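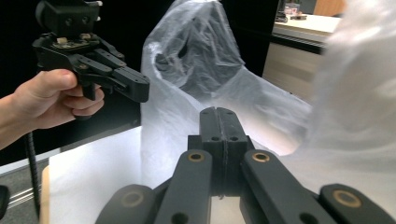
マレオ合同感謝礼拝(マレオごうどうかんしゃれいはい、英: Maleo Joint Thanksgiving)は、港町マレオで毎年6月23日に行われる超教派・諸宗教合同の礼拝行事。地元では単に「合同」または「六月の集まり」と呼ばれる。キリスト教諸派のほか、仏教、イスラム教、ユダヤ教、シク教の団体が参加する。主会場はカダック会堂(Kadach)。

概要
礼拝と会食の二部構成。第一部は各団体による祈り、朗読、歌。第二部は会堂裏の広間での食事。入場無料、事前申込不要。ただし会食は席数に限りあり、先着順となる。
参加団体は現在12。うちキリスト教系が半数を占める。残りは仏教寺院、モスク、シナゴーグ、グルドワーラーなど。団体の加入・脱退は毎年3月の準備会で決まる。

名称
「合同感謝礼拝」は日本語圏での訳語。現地語の名称は「共に食卓につく日」に近い意味をもつ。「礼拝」の語を避けて「感謝の集い」とする資料もある。仏教側の印刷物では後者が普通。表記は統一されていない。

歴史
起源
1878年、マレオ沖で漁船団が嵐に遭い、乗組員が全員帰還したことを感謝して、長老派とカトリックの二教会が同じ日に鐘を鳴らしたのが始まりとされる。この時点では合同の礼拝はなく、鐘のみ。両教会の記録で鐘を鳴らした時刻が食い違っており、どちらが先だったかについては今も説が分かれる。
その後、鐘の習慣は長く続いたが、会堂の改修や牧師の交代のたびに途切れた。中断の正確な年は不明。

諸宗教への拡大
戦後、移住者の増加にともない町の宗教構成が変わる。ベトナム系住民の多いドアン地区(Đoàn)に仏教寺院が建ち、同寺院が鐘に合わせて自前の梵鐘を撞くようになった。これをきっかけに交流が始まり、やがて寺院の代表が教会側の礼拝に招かれた。モスクとシナゴーグの参加はさらに後。グルドワーラーは当初、食事の提供のみで加わり、のちに第一部にもも参加するようになった。

会場の移転
当初は各教会の持ち回り。参加者が増えて収容しきれなくなり、カダック会堂に固定された。カダックは元は船具倉庫で、特定の宗派に属さない。祭壇や聖像を置かない広間であることが選定の理由とされる。移転に反対した団体もあり、長老派は2回欠席したのち復帰した。

式次第
開会の鐘。教会と寺院の鐘を交互に3打ずつ。
黙祷。海で亡くなった人のため。
各団体の祈りと朗読。一団体あたりの持ち時間は短く、超過すると司会が小鐘を鳴らす。順番はくじ引き。
合唱。合同聖歌隊「アキコ」(Akico)が担当。
献金。全額が町の食料支援に回される。
閉会のことば。前年の最後の朗読者が述べる。
祈りは各自の言語で行い、訳文は冊子に載せる。他宗教の祈りに唱和する義務はなく、起立・着席も自由。改宗を勧める発言は申し合わせにより禁止。

アキコ合唱団
定員50の混声合唱。名称は団の最初の練習場所だった喫茶店の屋号から。人名と誤解されることが多い。歌詞は特定の神名を含まないものを選ぶのが原則だが、各団体の持ち歌を歌う場合は例外。無伴奏が基本。近年は太鼓とハルモニウムが入る曲もある。

会食
肉、酒類は出さない。参加団体すべての食事規定に合わせた結果で、豆の煮込み、米、平たいパン、果物が中心。調理は主にグルドワーラーの厨房、コーシャの料理は別の厨房で用意し、配膳台も分ける。ラマダーンと重なる年は会食の開始を日没後に遅らせる。開催日が太陽暦で固定のため、年によって調整が必要になる。
安息日に当たった年の扱いは長く議論があった。現在はシナゴーグの朗読をあらかじめ書面で提出し、ほかの団体が代読する形をとる。

評価と批判
地元紙はおおむね好意的で、町の年中行事として定着したと評する。学校の宗教科で見学先に使われることもある。
一方、教義の違いを曖昧にするとの批判が保守的な教会から出ている。不参加の団体も少なくない。また、無宗教の住民の位置づけが定まっていないとの指摘がある。準備会では黙祷の部分のみ無宗教者の代表が司会する案が出されたが、採決に至らず。継続審議。
くじ引きの順番についても不満あり。後半になると席を立つ人が増えるため、前半に当たった団体が有利だという。休憩を挟む案は時間の都合で見送られている。

関連行事
ドアン地区の灯籠流し。合同感謝礼拝の夜に河口で行われる。主催は寺院で、合同の行事とは別扱いだが、参列者の多くがそのまま移動する。
鐘の試し打ち。3月の準備会の後に実施。一般の見学可。

関連項目
エキュメニズム
宗教間対話
ランガル
収穫感謝祭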